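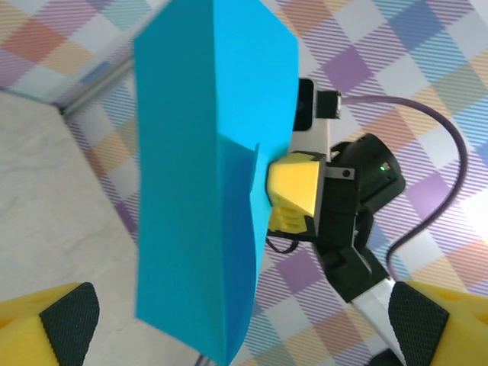 We have a small guesthouse with four rooms in Hatside and I'm trying to put together a day-trip list for guests who stay more than one night. Right now people ask at breakfast and I answer from memory, so some get a good answer and some get whatever I think of while pouring coffee. I'd like something in each room. The plan is bright blue paper like this, with the crease running down the middle so there's a left face and a right face, near places on the left and longer drives on the right. My trouble is what to put on it. The falls at Gotora and the old town in Lau are easy. The Hulard road is the one I can't decide on. It's the best drive we have, but it closes in winter, some years as early as November, and last year a couple drove all the way to the gate and had to turn back. Do I leave it off, list it with a warning, or print two versions? Also, do you give drive times or miles?

Posted by Brigitta Kofler

Search the community
Enter a keyword or town

Guoqing Lei

Print two versions. I did one sheet for the whole year for a long time and guests do not read the small print. If a place is on the sheet they assume it's open. My summer one has the mountain road and the swimming spots. The winter one has the museum, the hot springs and two places to eat lunch that stay open. I swap them when the road closes, not on a set date.

Give drive times. Miles don't mean much up here. The stretch from Hatside to the Hulard overlook is 64 miles on the map, and people from flat places think that's an hour. It isn't, with the trucks and the switchbacks. I write "allow two hours each way" and add where the last gas is. Put the gas in bold.

A few other things I'd put on it:
- What time to leave. For Gotora I say before 9, the lot fills up.
- Whether they take cards. The parking at the falls is cash only, 4 dollars.
- One place with a roof, for rain.
- The phone number for road conditions.

Leave off anything you haven't been to yourself in the last year. I sent people to a cheese shop that had turned into a tire place.

mtn_porch

we just have a binder in the hall. works ok

Guoqing Lei

A binder is fine for menus. In my place it never left the shelf, and guests want something they can take in the car.

pinecone1552

I would keep Hulard on the sheet all year but under its own heading, "Ask us first." That way they have to talk to you before they go and you can tell them if the gate is shut. Also say how high it is. The overlook is above 3000 meters and we had a guest who got a bad headache and didn't know why. Older guests especially would like to know that before they drive up.

For Lau I would split it into a half day and a full day. Most people only want the market and lunch, and then they're back by 2 asking what else there is. If you have a second thing on the way home you can put it right under. There's a farm stand at the turnoff but it keeps odd hours, so call them before you print.

Brigitta Kofler

Thanks. I'm going to do two versions and use the "Ask us first" heading on the summer one too. I'll drive to Lau and back next week and time it properly. Does anyone know if the farm stand is open in the mornings?

Last updated in November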